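Stop Making the Simulator Prettier

October 29, 2021

Every few months someone on our team asks whether we should spend a quarter on better rendering. The demos would look good. Customers who visit would stop asking why the kitchen looks like a cardboard box. I have voted against it each time, and I want to write down why, so I can point to a page the next time it comes up.

I work on Govotcombe, which is a control and planning stack for single-arm manipulation. We test it in a simulator we wrote ourselves, called Sikemus. The physics in Sikemus is decent. The graphics are flat colors and one light. A change to the planner has to pass 4,000 simulated episodes before it is merged, and those run overnight on machines that are not very new.

The case for realism

The argument for better pictures goes like this. The policy takes in camera images. Real images have grain, glare, fingerprints and bad white balance. If the training images have none of that, the policy will fail on the real arm. So make the training images look real.

The first three sentences are true. The last one does not follow from them. A perception model needs variety and it needs correct geometry. A photorealistic renderer gives you neither for free. What it gives you is one very convincing kitchen, and then you have to pay an artist for the second one.

We tried it in August. Ximena Palma, who owns our perception code, took the door-opening task and built two training sets. One used a path-traced renderer with scanned materials. The other used the plain Sikemus renderer with random flat colors and random light direction. She had the same amount of compute for each, so the plain set was far larger. On the real arm, the model trained on plain images did a little better. I don't want to make too much of that. It was one task and one arm, and 90 trials per model is not a lot. But it was enough for me to stop feeling guilty about how our simulator looks.

Where the failures come from

What I would ask people to look at is their own failure log. Ours is a spreadsheet. Each row is a failed run on hardware and a note from whoever dug into it. I went through the last 300 rows before writing this. Only 26 of them had a cause that a better looking simulator could have exposed, and I was generous about what I counted.

The rest were dull. The hand camera's extrinsics were off after someone replaced a bracket. A timestamp was taken when the image arrived at the host and should have been taken at exposure, so the arm position paired with each image was a little stale. The planner treated an open gripper as having the closed gripper's collision shape. A retry loop had no limit. Two processes disagreed about which way the z axis pointed, and a third process had been written to compensate.

None of those needs a nice wood texture to reproduce. They need a simulator that models latency, that lets you bump the camera by two degrees, and that runs the same code as the robot, down to the message queue. That last part is where I would put the quarter if someone gave me one. Our simulator still skips the driver layer. It calls the controller directly, in the same process, and the images show up instantly. That is a much bigger lie than a flat gray surface.

Plain pictures are easier to debug

There is a second benefit to ugly rendering, and I did not expect it to matter as much as it does. When the picture is plain, a person can read it quickly. If the wrist view has the fingers in the wrong spot, you see it. If a texture is doing the work and the geometry is wrong, you see that too, since there is no texture.

The hand camera view is the one I look at most. A rectangular gray border around a black panel, with both fingers open next to it, is plenty for checking three things: that the camera is mounted where the config says, that near objects cover far objects in the right order, and that the gripper state in the log matches the gripper in the picture. 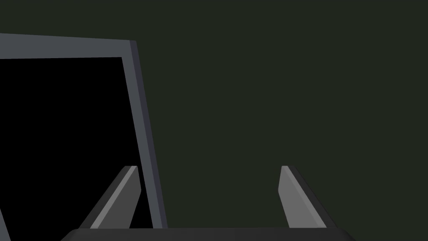
What a blank view tells the planner

Views with very little in them also cause trouble for the software, and I think this is useful trouble. A lot of perception code is written as though there is always something to find. Give it a large flat area and it will find something anyway. Our old pose estimator would return a confident answer on a wall.

The fix was in the interface. The estimator now has to return a spread along with the pose, and the planner has to refuse to act when the spread is too wide. Refusing means moving the arm to get a different view and trying again, with a limit on tries. It took over two months to get that through every caller, mostly because so much code assumed a pose would always be there. Brolel, the team that runs our pick cells, complained that the arm had become slow. It was slower. It also stopped closing its fingers on things that were not there, and they dropped the complaint after a while.

I would not have pushed for that change if our simulator had filled every view with rich detail. The estimator would have had plenty to hold on to, and the weak spot would have stayed hidden until a customer pointed the arm at a blank cabinet.

When I would change my mind

There are tasks where looks matter. Glass is one. Shiny packaging is another, and so is anything where the color tells you the state, such as whether food is cooked. If Fuentealba, our bottle handling project, goes ahead next year, we will need proper refraction, and I will vote for it. I would still want it as an option per task, turned off by default, with the overnight runs staying on the cheap renderer.

For the rest, my list is the driver layer first, then camera timing, then a tool that perturbs calibration on every run without being asked. Ximena would put calibration ahead of timing. We have not settled that, and the spreadsheet supports either of us depending on how you group the rows.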